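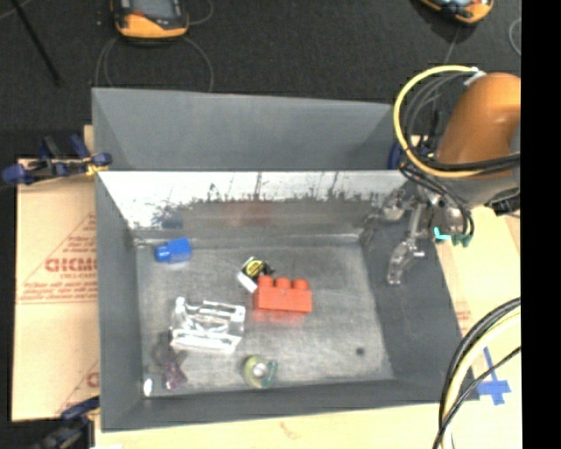
Service Technician, Watermakers and Pumps (full time, permanent)

Drunder Marine Systems is looking for a service technician for our workshop in Kendley. We repair and install watermakers, bilge pumps and freshwater systems for sailing yachts, fishing boats and small work boats. The company has 8 employees and last year we completed 263 service jobs, most of them between Easter and the end of the summer. The work is growing and we need one more pair of good hands before the season.

Your work

You will spend nearly half of your time in the workshop and the other part on board the boats of our customers, mainly in the harbours of Nidby and Bramwell. In the workshop you take apart high pressure pumps, change seals and valves, clean the filter housings and test each unit before it goes back to the customer. On board you find faults, install new units and explain to the owner how the system must be flushed and how it is stored for the winter. This last part is important to us. Many of the problems we see come from a watermaker that was left standing with salt water in it for months.

You will also write a short report after each job. It does not have to be beautiful English, but the next technician must be able to understand it.

What we ask from you

You have a training as a mechanic, electrician, plumber or marine engineer, or you have learned the same things by working. You can read a simple wiring diagram for 12 and 24 volts. You have a driving licence for a van. You are not afraid of small engine rooms, and you can work alone when it is necessary. Experience with reverse osmosis is welcome but we can teach it. If you have only worked with heating systems or farm pumps before, please apply also.

Customers call us when they are worried about their trip, so a calm and friendly manner is needed on the telephone.

What we offer

The working week is 38 hours, Monday to Friday. From June until the end of August we ask each technician to take one Saturday in the month, and these hours are given back as free days in the winter. The salary depends on your experience and we will speak about it openly in the first interview. You get working clothes, safety shoes, your own set of hand tools and the use of a company van. New colleagues receive a payment of 3,000 pounds towards moving costs if they come from further away.

In the first weeks you work together with an experienced technician. After that there is a course of four days on membranes and high pressure systems, which we pay.

How to apply

Please send a short letter and your CV to the office by 19th February. You can also bring it to us by hand at Unit 104, Harbour Road, Kendley. The office is open in the mornings. Certificates are not needed at this stage, you can show them later.

We answer every application, normally within two weeks. The interview takes one hour, and afterwards we would like you to stay for half a day in the workshop, with pay, so that you can see how we work and meet the others. The starting date can be agreed, but the sooner the better for us.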